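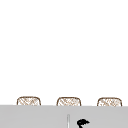

**Widad Matar**

El fallo de diciembre en el banco simulado de Cumora se cerró con una línea en el registro: «error de percepción, umbral ajustado». Sostengo que ese cierre es incorrecto y que conviene reabrirlo.

Los hechos son breves. En una tanda de 400 episodios de cocina, la política de control dio por terminada la tarea en 64 sin que el objeto hubiera cambiado de sitio. El brazo se detuvo, el supervisor de Jekton leyó «éxito» y el episodio pasó al conjunto validado. En 19 de ellos hubo además contacto entre la pinza y el borde del fregadero, con una fuerza superior al límite configurado. El supervisor tampoco lo señaló.

Ajustar el umbral reduce la frecuencia del síntoma. El defecto está en la arquitectura: la señal de fin de tarea y la señal de parada segura comparten el mismo estimador. Si este se equivoca, se pierden las dos a la vez.

## El borde como obstáculo

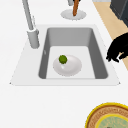 *Por Widad Matar – 23 abr 2018*

Un plato en el fondo de la cubeta, un objeto verde pequeño encima y la pinza a la derecha, a la altura del fregadero. Para una persona la geometría es trivial. Para un planificador que modela el reborde como plano sin espesor, toda trayectoria rasante es admisible.

Eetu Ruotsalainen, de Hämäläinen, objeta que en simulación no se rompe nada. Es cierto, y también irrelevante: la misma política se transfiere después al equipo físico de Closov, con el mismo supervisor y los mismos límites. Un contacto ignorado 19 veces en el simulador es un comportamiento aprendido.

Propongo dos medidas. La primera, separar los estimadores, aunque el ciclo de control se alargue. La segunda, repetir 2000 episodios con el reborde modelado en volumen y publicar los contactos por separado – no promediados con la tasa de éxito. Hasta entonces, los 64 episodios deberían salir del conjunto validado.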